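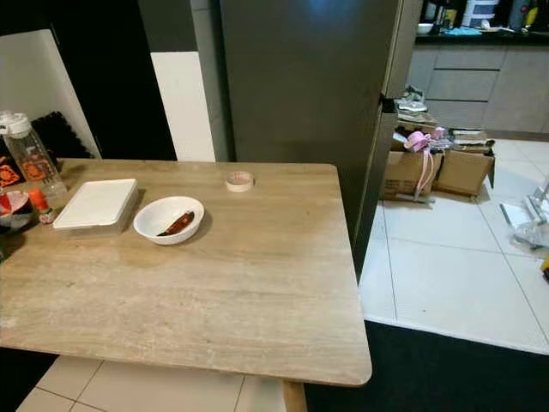 Somis Stitch Charts
README, last touched 2025-04-09

Knitting charts as plain text files, one chart per file, plus the written-out rows for each. Mostly lace and textured stitches, a few simple cables. Started as my own folder of swatch notes, grew, now it's here so other people can use it and fix it.

What's in here

charts/ - the charts, .txt, one symbol per stitch
rows/ - same patterns written out row by row
keys/ - symbol keys, two of them, see below
notes/ - yarn, needle, gauge, whatever I scribbled down
old/ - first versions, don't use these, kept for comparing

227 stitch patterns right now. 1,378 chart rows total not counting set-up rows. 40 of the patterns have no notes file yet because I knit them before I kept notes. Will get to it.

Reading the charts

Read from the bottom up. Right side rows go right to left, wrong side rows left to right. If the file says ROUND in the first line then every row goes right to left.

Row numbers are at the side where the row starts. Some of the older files only number the right side rows. In those, wrong side rows are purl all across unless the file says otherwise. Garter based patterns say GARTER in the first line and there the wrong side rows are knit.

Repeat is marked with | on each side. Edge stitches sit outside of the bars. If there are no bars the chart is a single panel.

Symbols

. knit on RS, purl on WS
- purl on RS, knit on WS
o yarn over
/ k2tog
\ ssk
A centered double decrease
M make 1 (left leaning unless the notes say)
x no stitch, skip it
b knit through back loop
cables are letters, look in keys/cables.txt

keys/plain.txt is the full list. keys/plurmont.txt is the old set I used for the Plurmont shawl charts, where o and x are swapped. Yes, swapped. If your stitch count goes off in the first row of anything starting with plurm_, you have the wrong key open. I'll convert them someday, it's eleven files and every one has to be checked by hand.

File names

family_name_multiple.txt

So lace_smallfern_10+3.txt is a lace, repeat of 10 plus 3 edge stitches. Families are lace, rib, cable, garter, slip, edge, plurm. Edge patterns are worked sideways and have no multiple, they have the starting stitch count instead.

Notes files

Each one has yarn weight, fiber, needle size (US), gauge over 4 inches, blocked or not blocked, and if I would knit it again. Gauge is mine and I knit loose. Swatch!! Most people will want to go up a needle size from what I list.

Lace swatches were wet blocked and pinned. Ribs were only laid flat. Cables steamed a little, except the cotton ones.

Photos are not in the repo, only a couple on this page. 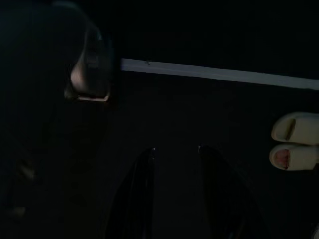

Two black gripper fingers, low light. Other photo is at the top of the page.

Where they came from

Traditional stitches mostly, the kind you find in every stitch book under three different names. I charted from my own swatches and did not copy anybody's charts. The Mkhize edgings (edge_mkhize_a through edge_mkhize_f) are variations I made up on a plain sawtooth, the name is just what I called the shawl they were for. Gateo is a slip stitch set, two colors, never more than one color per row.

Where a stitch has more than one name I put the others in line two of the file, so searching works.

Checking

There's a small script, check.py, that counts stitches in each row and yells if the increases and decreases don't come out to what the next row needs. Run it from the top folder:

python check.py charts/

Knows about yarn overs, k2tog, ssk, M and the double decrease. Does not know cables, it treats each cable letter as one stitch, which works since cables don't change the count. Does get confused by the patterns where the count changes on purpose and comes back later. Those have VARIES in the first line and get skipped.

Passing the script only means the numbers work. Doesn't mean it looks like a fern.

Known problems

- lace_openleaf_12+1, row 9, decrease leans the wrong way. Looks fine knitted, bugs me anyway
- rows/ files for the Gateo set say "slip 1" without yarn in front or back. It's in back on RS, in front on WS
- edge_mkhize_d corner doesn't turn neatly, use c
- some lines have trailing spaces, harmless
- two of the cable notes list needle size in mm, not US

Changes

March: added the slip family, renamed all the edge files, fixed the seperate wrong side rows in the wide ribs. Before that the cap was 200 patterns because of how the index was numbered, that's gone now, the index builds itself.

Sending fixes

One pattern per change please. Knit it first, at least two full repeats tall and two wide. Say what yarn you used. No photo needed but say wich row was wrong and what you did instead. New patterns ok too, need the chart and the rows both.

Use

Knit whatever you like from these, sell what you knit, put the stitches in your own patterns. Don't repost the whole folder as your own. A link back is nice.

To do: missing notes, Plurmont conversion, left-handed version of the reading instructions, a better fern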